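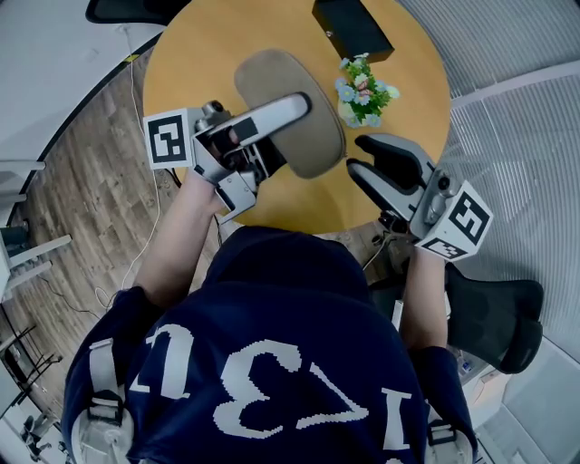 Relatório de projeto - Armazenamento e Periféricos
Grupo Tanoli: Jurgita Rimkutė e Faisal Siddiqui

Cache de escrita em discos externos: o que acontece quando ela acaba?

1. Introdução

Quem já copiou uma pasta grande de vídeos para um SSD externo conhece a cena: a barra de progresso dispara, parece que vai terminar num instante e, de repente, a velocidade despenca. Foi essa queda que nos deixou curiosos! O nosso projeto, batizado de Tanoli, mede o ponto em que ela ocorre e tenta entender o papel da cache SLC, aquela parte da memória flash que o controlador usa temporariamente com um único bit por célula para acelerar a gravação.

A ideia nasceu na disciplina de Arquitetura de Computadores, quando o professor comentou que as fichas técnicas quase sempre trazem a velocidade de pico e quase nunca a sustentada. Saímos da aula já discutindo como montar o teste.

2. Material

Usamos dois SSDs externos com ligação USB-C, o Windik e o Flendico, ambos TLC e sem memória DRAM própria. O computador foi sempre o mesmo, na mesma porta e com o mesmo cabo (aprendemos isso do jeito difícil: na primeira tentativa trocamos de cabo no meio e tivemos de jogar fora uma tarde inteira de medições).

Para gerar a carga escrevemos um pequeno programa em Python, o Rumedik, que grava blocos sequenciais de dados aleatórios e registra num arquivo CSV quanto tempo cada bloco levou. Os dados precisam ser aleatórios para que um controlador com compressão não leve vantagem.

3. Procedimento

Cada teste consistiu em gravar 400 GB sem pausa num disco recém-formatado. Entre um teste e outro, executamos o TRIM e deixamos o disco em repouso até a manhã seguinte. Depois repetimos tudo com o disco ocupado pela metade - e foi aí que a coisa ficou interessante.

4. Resultados

O arquivo final do Flendico tem 1764 linhas de medição, e ver o gráfico aparecer na tela pela primeira vez foi o melhor momento do semestre. A curva forma um degrau nítido: um patamar alto no começo, a queda, e um segundo patamar bem mais baixo até o fim. No disco vazio, o degrau surgiu aos 200 GB. Com o disco pela metade, chegou muito antes, o que combina com a hipótese de uma cache dinâmica, que encolhe conforme o espaço livre diminui.

O Windik se comportou de outro jeito. A velocidade inicial é menor, mas o degrau quase não muda de lugar com a ocupação. Suspeitamos de uma cache de tamanho fixo, embora não tenhamos como confirmar sem a documentação do controlador.

5. Dificuldades

A temperatura foi a nossa maior dor de cabeça. Em 2 testes a velocidade caiu cedo demais, e ainda não sabemos se foi efeito da cache ou do limite térmico. O Faisal defende repetir essas medições com um ventilador apontado para o disco; a Jurgita prefere colar um termopar na carcaça e registrar as duas curvas juntas. Provavelmente faremos as duas coisas.

6. Próximos passos

Queremos incluir um disco QLC, em que esperamos um degrau ainda mais acentuado, e testar gravações com pausas curtas para ver quanto da cache se recupera. O código do Rumedik será entregue junto com os arquivos CSV na sexta-feira.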